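Progress report to Cladeo, work package 2: Operating rules for shared-table manipulation
Prepared by Hui-mei Sin, 2020-01-28
Reviewed by Wumpini Amoah

1. Status
The draft operating rules are complete and in use on the two-arm cell. The rules cover start-up, table layout, shared reach and shutdown. Review comments from Uko were received and closed, except for the item on cable routing (see section 4).

2. Work done in the period
The risk assessment was redone for two arms working over one table. The earlier version treated each arm as a separate machine and did not address the area both can reach. The new version adds three hazards: arm-to-arm contact, a dropped part, and a hand entering the table area while one arm is paused and the other is live.

Speed in the shared area is now limited to 200 mm/s. Outside it the previous limit stands. A stop on either arm stops both. The stop chain was tested at each shift start, and the log has no open faults.

Roughly 4000 pick cycles were run under the draft rules. Operators asked for shorter wording in the start-up checklist, and it was cut to a single page.

3. Table layout and part handling
Rule 3.1. Cover the work area with plain matte paper and tape it down.
Rule 3.2. Set cubes out with clear space between pairs. Exact angle is not controlled.
Rule 3.3. Each arm approaches from its own side. Neither arm crosses over the other.
Rule 3.4. An arm holding a part waits outside the other arm's path until that arm has released.
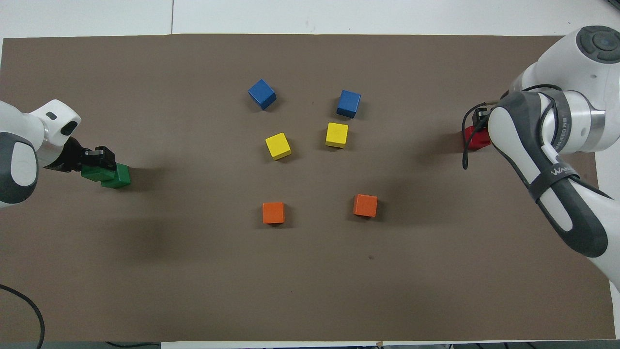
4. Open items
Cable routing. The draft sets no limit on slack at the wrist or on cables crossing the table edge. Uko has asked for both. Wording is due from Lüthi.
Training record. Operators must repeat the stop test every 90 days. The form is drafted but not issued.

5. Next period
Issue version 2 of the rules, close the cable item, and hold the site audit in July. No change to budget is requested.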